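Packaging Reference Gallery: Soft Packs and Shallow Cartons

Page last revised 15 June 2022
Compiled by Nga Nông

Introduction

The gallery belongs to the Meltport handling notes and covers household and food packaging laid out on a covered table. It is meant to be read alongside the Vaden sorting sheet, which gives the shelf codes. Entries are kept short. Where a pack has already been dealt with in the sorting sheet, the details are not repeated.

The reference set holds 1,758 packs, filed by form first and by contents second. Form decides how a pack sits, how it stacks and which face can be read once it is on a surface. Contents only matter at the shelving stage.

Table and background

The working surface is a wide tabletop under a teal-blue cloth with a carpet-like texture. Several cloths were tried before it. Smooth cotton let light cartons slide when a neighbouring pack was lifted, and a white sheet made the edges of pale plastic wrapping hard to find. A textured cloth holds a carton at the angle at which it was put down. It also collects crumbs and needs brushing between sessions.

A woven folding screen stands behind the table. The weave is tan, in wooden frames. It keeps shelving and doorways out of the background, and the small openings in the weave do not throw back glare. The panels should be opened until they stand nearly in line. If they are left in a deep zigzag, the shadows fall on the cloth and darken the back row.

Packs are set down at whatever angle they fall and are not squared up to the table edge. Anyone matching a pack to its entry should expect to turn it.

Soft packs

A soft plastic pack has no fixed outline. Its width changes with how full it is and with the side it is lying on, so the sorting sheet gives a flat width and a filled width for each. Use the filled width for shelf spacing.

Lay soft packs on their long side. Stood on end, they slump and pull the seal. Packs with a torn or opened end are kept in the set, but the opening must face away from the stack, and they go on the top layer only. Do not tape them. Tape lifts the print when it is removed and the pack then cannot be used for print matching.

Crinkled wrapping breaks up small lettering. Identify by the main emblem and colour, then turn the pack until the barcode lies flat and read that. An upside-down emblem is acceptable on the table. On the shelf, all emblems go upright.

Shallow cartons

Shallow cartons are the easiest group to stack and the easiest to misfile. Most carry a large printed picture of the contents on the top face, and the code on a side panel. Once another carton is on top, only the side panel can be read. Shelve with the barcode panel facing outward, even where this leaves the picture sideways.

The picture is a guide to contents and nothing more. Round baked goods in particular look much alike in print, and a good many entries were first filed under the wrong heading on the strength of the picture alone. Confirm from the panel text.

Maximum load on a single shallow carton is 700 grams. Above that the top face bows and the corners begin to open. Stacks on the Huaranga shelving are limited by the height of the bay and will normally stay within this figure.

Mixed groups

Mixed groups put a soft pack and cartons on the same surface. Leave a gap between the two forms wide enough for a hand. A soft pack pushed against a carton will creep over its edge, and the two then tend to be picked up together.

White packs with a coloured print should go to the side and not beside one another. Two pale packs side by side read as one at a distance.

Lettering on several of the packs is in Chinese. The sorting sheet lists these by emblem and main colour, with the printed name added where it has been checked. Unchecked names are left blank. Corrections go in the Irorix log under the pack number, with the side of the pack they were read from.

Gallery
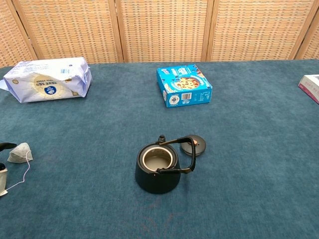 Mixed group on teal cloth: white and pale lavender soft pack with gold emblem, open at one end; shallow cyan-blue carton, barcode to the front; part of a white carton with pink and magenta print at right.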